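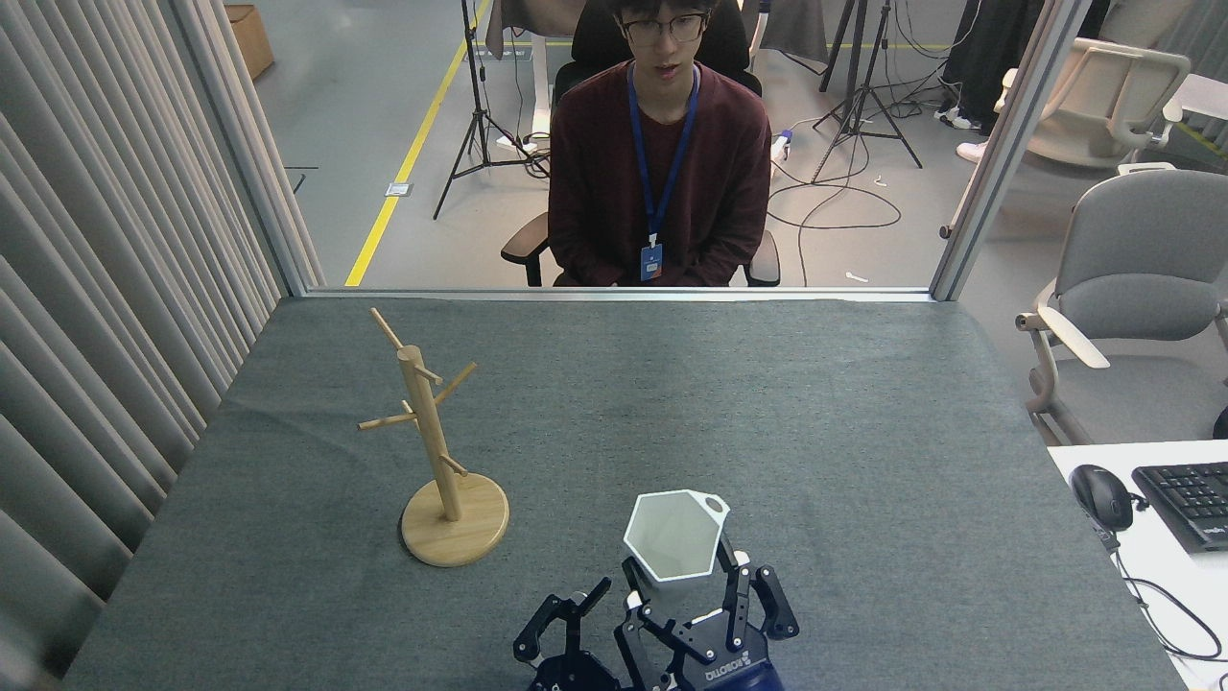 Mug tree and white cup on grey felt.

Small kitchen, too many cups: quick tips

Posted June 4, 2022 in Kitchen & Storage

Doing this in a rush between loads of washing so bear with the order. Our kitchen in Ziltham has one proper cupboard and it was full of mugs. Proper full. Here is what has worked since the big clear-out last November.

Mugs first

Get everything out on the table. All of it, incuding the ones in the car and by the bed. Keep what you use in two days plus a few for visitors. Rest to the charity shop on Shehata Street, they take boxes on weekday mornings.

Mug tree if you have worktop, hooks if you don't. Trees want a heavy base. Give it a shove in the shop before you pay — if it rocks empty it will go over the minute you hang one big mug on one side. Load low pegs first, then opposite sides.

Check the handle fits the peg too. Narrow handles stick, and you end up lifting the whole tree with your morning tea.

Wooden pegs: dry the mugs before hanging. Mine went black at the ends the first winter. Fine sandpaper, wipe, a bit of food-safe oil on a rag, leave overnight. Fine now.

Tea stains

Bicarb and a splash of water, make a paste, rub round with a damp cloth. Two minutes. Denture tablet for the bad ones, fill with warm water, go to bed. Rinse well!! Don't use wire wool on glazed cups, it leaves grey scratches and then they stain worse.

Flask lids — take the rubber ring out. Yes it comes out. Sorry in advance for what's under it.

Under things

Felt under anything you drag about. Toaster, bread bin, fruit bowl. I buy it off the roll at the market in Forolport and cut to fit, much cheaper than the little stick-on pads, which slide off in the heat anyway. Crumbs come off with a lint roller. Don't put it near the sink, it stays damp and smells.

Shelves

Measure your tallest jar, then add two fingers. That's your shelf gap. Ours were set at 322 mm for no reason at all, moved one down and got a whole extra row for tins.

Screw-in hooks under a shelf: 80 mm apart for ordinary mugs, more for the fat ones. Pilot hole first or the wood splits. Bit of candle wax on the thread if it's stiff.

Inside of the cupboard door is good for lids. I used a Flever rack, 136 mm deep, and had to send it back as the door wouldnt shut. Measure with the shelves IN.

Drawers

Cutlery tray sliding about? Blob of sticky tack at each corner. Knives in a block or a sleeve, never loose. Tea towels rolled and stood on end, you can see the lot.

Drawer sticking in damp weather, rub a dry bar of soap along the runners. Wooden runners only, metal ones want a wipe and a drop of oil.

Washing's finished. Will do the fridge next time, and the oven if I can face it.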